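Why does wood have stripes?

I love a good wooden table. I once sat through a whole family lunch tracing the lines in one with my finger and forgot to eat my peas! Those lines are called the grain, and they are a sort of diary the tree kept while it was growing.

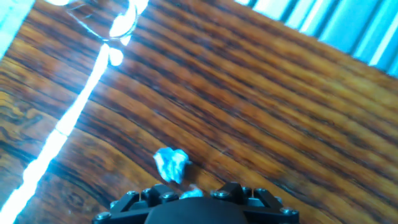 How the lines get there

A tree grows a new layer just under its bark every year. In spring it grows fast, and that wood is often pale. Later on it slows right down and makes a thinner, darker band. One pale bit plus one dark bit makes a year, so if you find a stump with 26 dark rings, that tree was 26 years old when it was cut (older than my car, and my car is very old).

Now imagine slicing the trunk longways into planks. You don't see circles any more — you see the edges of all those layers, running along the board as stripes. 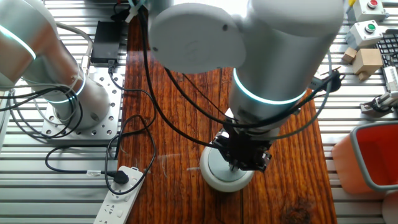
A wide gap between stripes often means a good year, with plenty of rain and sunshine. Narrow gaps can mean a dry year, or bigger trees next door hogging all the light.

What about knots?

A knot is where a branch used to join the trunk. The trunk kept getting fatter and wrapped itself round the bottom of the branch, so the grain has to bend to get past, like a stream going round a rock.
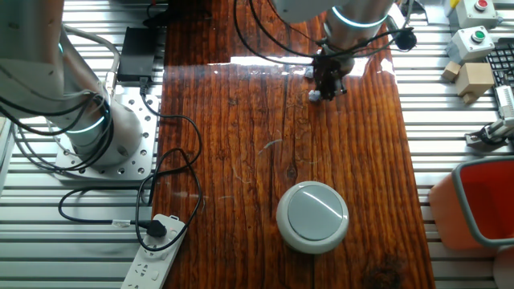

Knots are usually harder than the wood beside them, and they can make a saw jump about. My favourite shelf has 14 of them and I wouldn't swap it for anything.

Try it yourself

Put thin paper over some bare, rough wood and rub gently with the side of a wax crayon. Do 2 rubbings from different places and see which has the closer stripes!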